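Tiltivix Teaching Sessions: Frequently Asked Questions

Last updated in July. If your question isn't covered, write to the session desk at the Eltilley site.

Who can sign up to teach?

Anyone over 18 who can sit at the control station for a full session. You don't need to know how to program. Most of our teachers had never touched a robot before their first day. Glasses are fine. If you have wrist or shoulder trouble, tell us when you book and we'll set the station up with the armrests.

What does teaching involve?

You do a short task through the robot while it records what you do. One run from start to finish is called a demo. The tasks are small household jobs: picking up a cup, folding a cloth, putting a lid on a box. You repeat the same task many times with small changes in where things start.

What is the difference between hand guiding and remote control?

In hand guiding you stand next to the robot, hold the arm by the wrist and move it where you want it to go. In remote control you sit at the station and move a pair of handles, and the arms copy you. Hand guiding is easier to learn, but your own hands and sleeves get into the recording. We use it for slow tasks with one arm. Everything with two arms is done by remote control.

How long is a session?

The first slot starts at 9 a.m. Each block of demos lasts 50 minutes, followed by a break away from the station. Please take the break even if you feel fine. People get sloppy with the grip long before they notice they are tired.

How many demos does one task need?

For a single-cup pickup, our target is 800 good demos, spread over several teachers. Nobody does all of them alone. A harder task may need more, and we decide that after the first training run.

Do I have to use both arms?

No. Many tasks need only one. Keep the idle arm well back from the object, with its gripper open, and leave your hand resting lightly on that handle. Small twitches of the idle arm are recorded along with everything else, and the model will learn them.

How should I pick up a cup?

Come in from above and to the side, slowly over the last stretch. Put one finger inside the rim and keep the other outside, then close until the cup is held. Don't squeeze past that point. Plastic cups bend, and a bent rim changes how the cup sits when you put it down.
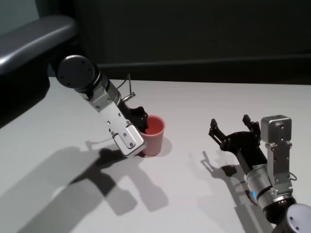 Wellington Pacheco wrote in to say that the rim grip took him most of a morning to get right. I kept watching the fingers, he wrote, and they were fine. It was the metal plate on the wrist side that kept bumping the cup and tipping it. Once I started turning the wrist a little before going down, the bumping stopped. I would put that in the FAQ.

We agree, and it is now in the warm-up sheet. Turn the wrist first, then lower. If you turn while you are already beside the cup, the wide part of the gripper swings toward it.

Can I use the shadows on the table to judge height?

Yes, with care. The gap between a finger and its shadow closes as you come down, and many teachers rely on it. The lights are not always in the same place from one day to the next, so do a few practice runs before you trust it.

What happens if I drop something?

Keep going if you can reach the object and finish the task. A recovery is useful to us - the robot will drop things too. If the object leaves the table, press the left pedal to end the run and mark it as failed. Don't delete it yourself.

Why was my demo rejected?

The usual reasons are a long pause in the middle, an arm touching the table, or starting to move before the tone. Seraina Frei reviews the runs and leaves a short note on each rejected one. In the last batch she sent back 17, nearly all for early starts.

Are Cuvosden and Mathebula the same program?

No. Cuvosden is the recording software on the station. Mathebula is the set of table tasks you'll be working through. You log in to Cuvosden and choose your Mathebula task from the list.

Can I see the robot do the task on its own?

Yes, if you are on site when a trained model is tested. Test times are posted on the board by the station door. Stay behind the yellow line while the arms are moving.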